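Setting up the two-basket sorting exercise

Patarico Robotics Club, Rai build notes. Last revised 31 May 2024.

The exercise comes after the joint calibration sheet and before any work with Zindodetti, the club's task sequencer. Students program Rai, our single-arm sorting rig, to move mixed items into two baskets according to category. Allow one full session for setup and a second for recorded runs.

1. Table. Clear it and wipe it down. Place one basket at each side, well within reach of the arm. Write the category names where the overhead check and the operator can both read them. We use fruits on the left and office supplies on the right.

2. Items. Use a mix of shapes. A round fruit, a banana, a roll of tape and a stapler cover most grasp types. Leave a hand's width between neighbours so the fingers can open fully.

3. Speed. Set the wrist limit to 400 in the Pikitz config file and leave it there until the program has finished 6 consecutive cycles without a stop. The default of 819 is too fast for first-year groups.

4. Approach. Program a hover point for each item, then a vertical descent. The hand should arrive open, with the thumb clear of the table surface. Flat items need a lower thumb than round ones – store these as separate grasp presets.

5. Release. Lower the hand to just above the basket rim before opening. Check that the cable has slack at both ends of the travel.

6. Logging. Save every run, including failed ones. The January cohort finished with 2,791 logged grasps, and the failures were the more useful half when it came to tuning the tape preset.

If the hand closes on air, check the hover point first and the preset second. Colour thresholds are seldom at fault.

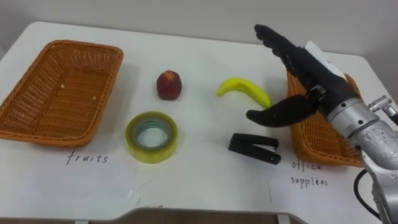
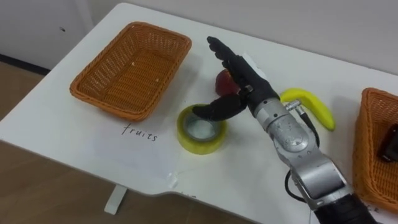 Fruits basket to the left, tape in the middle of the table in both.

Comments (1)

mapleservo: We ran the same exercise with our grade 11s and had to split the tape preset in two, one for grabbing the rim and one for the full outside diameter. The rim version was slower to program but slipped less. Does Pikitz let you switch presets mid-cycle, or do you have to go back to the hover point first?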